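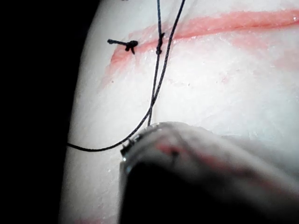 Photo: Manon Bélanger / Endville

We use cookies to remember your settings. Accept | Manage

Zuvine suture practice pads, reviewed by the person who pays for them

Jan 14, 2026

Short version, good pad, budget for more than you think. We run a robot suturing bench in Endville and I do the ordering. Bought a box of 50 in December, $260 delivered. Fashola wanted more for the same count and couldn't give me a ship date.

Surface is nice. Pale, bit of a sheen, dark thread shows up well on the wrist camera. Red stain spreads past the cut and I'd like less of that. Jaxon Lavoie doesn't mind it, he says go by the knots. 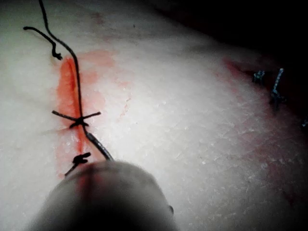
Now the budget part. I planned on one pad per session. Wrong. Count on 4 on a busy day, and thread goes even faster, so put it on its own line in the spreadsheet. I had it under "misc" and got a phone call. Also leave room for spare gripper tips, lead times are awfull.

Nedeo pads are cheaper by the box but the small order fee kills it unless you buy 83 or more. Odd number, thats what the quote says.

Would I reorder? Yes, already did. Four stars. Lost one for the box, no labels on the inner packs so storage is a mess.

© 2026 Endville bench notes | Contact | Back to top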